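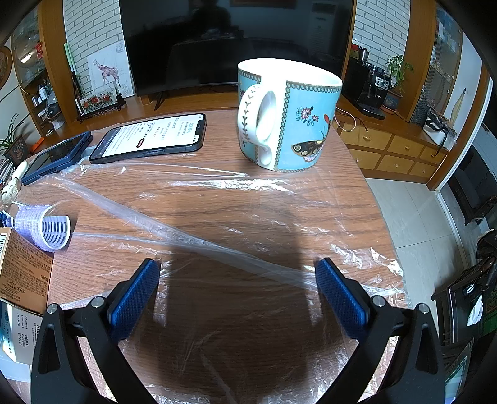
Butterfly mug and plastic sheet, round table.

Wed 9 February

Went back over the Bastine ball tracking numbers from the Pritbridge friendly. Yannick Rolland is pleased with them. I'm less sure.

The claim in the handout is that Bastine picks up every pass and tags the passer correctly. I took the first half only and went through it by hand against the wide video, pausing on every touch. Bastine lists 72 passes for the home midfield. I get 59. Most of the difference is deflections and loose balls being logged as passes, and a few are clearance headers that happened to land near a teammate. If a scout reads that table he'll think Pritbridge kept the ball well, and anyone who sat through that half knows they didn't.

Worse is the tagging. When two players cross inside the center circle the labels swap and stay swapped until one of them leaves the picture. It happened 3 times before halftime. After the last one the left back is credited with a run into the box that the number eight made. Yannick says it washes out over a season. Maybe, but the coaches don't look at a season, they look at Saturday.

Tried the Ojo filter on top. Smoother lines, same swaps. I don't trust the smoothing much either, it shaves the top off short sprints, and short sprints are what the fitness people want.

Distances look fine. Checked two players against the line markings and I've got no complaint there.

Andia sent their sales sheet again with the "match ready" wording. No error figures in it, same as last time. Asked for the raw positions from one full game, any game. If they won't send those I don't see why we'd book a trial.

To do:
- second half by hand, same method, someone other than me if possible so we can compare
- rerun with the label swap window cut to 30 frames
- ask Yannick what he counts as a pass, in writing
- don't send the midfield table to the club yet

June is when the club wants a decision. I'd still pick the wide video and a person with a notepad over any of the three.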